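Keralia's workshop arm is back at its bench after a spring overhaul

Posted Saturday, May 1, 2021

Anyone who has dropped in on the Keralia workshop in Sikevdale over the past few weeks will have noticed that the bench by the wall was rather quieter than usual, and a good many of you have been kind enough to ask why. The answer is that Orkura, the small robot arm which spends its days learning to open and shut household drawers, was in need of some proper attention. We are very pleased to say that it has now had it!

The trouble began with the fingers. The arm had been closing a little off centre, so that one fingertip touched its partner slightly before it should have done, and the small camera at the wrist had worked itself out of line as well. Neither fault was dramatic on its own, but together they meant that the arm would reach for a handle and arrive just beside it, which is a dispiriting thing to watch on a Monday morning.

Remo Aigner, who looks after the machine, took the gripper off altogether, cleaned the joints and refitted the fingers with six new screws from Brunner, our usual supplier. He then spent a patient afternoon bringing the camera back into line - a job he describes as "mostly making tea and turning a very small key a very small amount". The cable that runs along the forearm was also replaced, as the old one had begun to stiffen near the elbow. It had done 2,000 hours, so we can hardly complain.

The bench itself has been set up again for drawer work. The checked cloth is down, the two-drawer unit stands at the back near the wall, and the stretch of cloth in front of it has been kept clear so that the arm can make its approach without anything to steer round. Remo likes to bring the closed fingers in low over the cloth at first and look at the view from the wrist before going anywhere near the handles, then compare it with the view from the fixed camera. 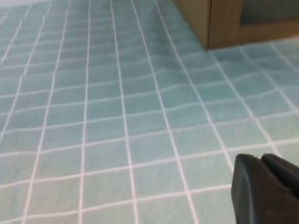
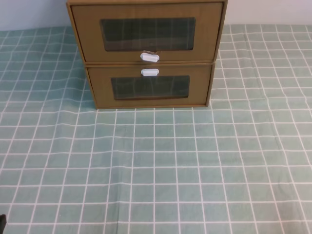

What happens next

The arm will work through 20 short trial runs at reduced speed, starting with the upper drawer and moving on to the lower one once Remo is happy with it. If those go smoothly it will return to its normal timetable, and the screws will be checked again after 1,000 hours. A fuller service is pencilled in for August, when the workshop is closed to visitors anyway and there is room to spread the parts out.

Visitors are welcome at the bench in the meantime, though we would ask you to stay behind the line on the floor while the arm is moving - and please do leave the cloth as you find it, however tempting it may be to smooth out the creases. Remo will gladly answer questions between runs, and the kettle is in its usual place by the side door.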